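Skestano Costume Plate Archive – Frequently Asked Questions

What is this collection?
Printed costume plates, mostly nineteenth-century German and Polish sheets showing what people wore (or what the engraver felt they ought to have worn) in earlier centuries. There are 971 plates, of which 428 are online.

Why not all of them?
Scanning is slow and the plates are large. The next batch goes up in June.

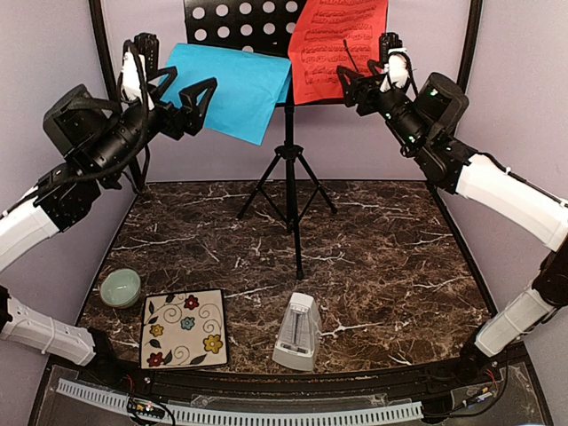 Are the costumes accurate?
Sometimes. Artists copied from older artists, who copied from tomb carvings, who had their own problems. A fisherman's wife in three layers of velvet should be treated with suspicion. Where we know the source of a figure, the entry gives it.

Can I trust the colors?
Less than the outlines. Most sheets were colored by hand, and the same merchant may own a green cloak in one copy and a brown one in another. Reds hold up fairly well.
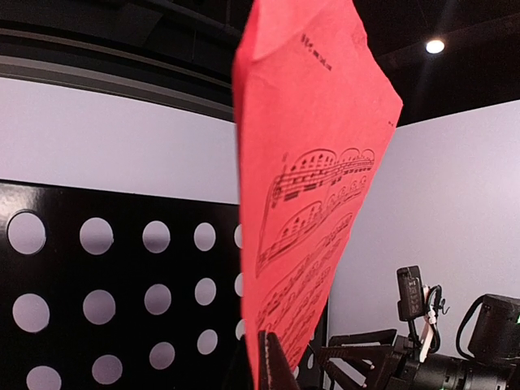 Blues fade, and yellow has a way of turning into something the catalog politely calls "straw." If we hold 2 copies of a plate, we show both and let you argue about it.

What is the Krawczyk set?
A bound album of 50 plates on town and village dress, bought as a single lot. The captions are in German, with pencil corrections by a former owner who disagreed with nearly all of them. We transcribe both.

What do Vakier and Anden mean in the plate numbers?
They are the two older collections that were merged into ours. Each had its own numbering system – neither makes sense – and we kept both so that old footnotes still work.
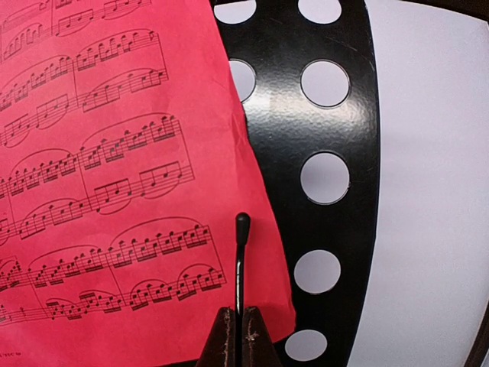

Printed music on red paper, resting on a perforated stand.

May I sew from a plate?
Please do. Bear in mind that the engraver never had to sit down in it. Back views are rare, so you will be guessing at the closures like everyone else.

How do I report a mistake?
Use the form at the foot of any entry and quote the plate number. "The hat is wrong" is welcome, but tell us which hat.

Page last updated 17/03/2026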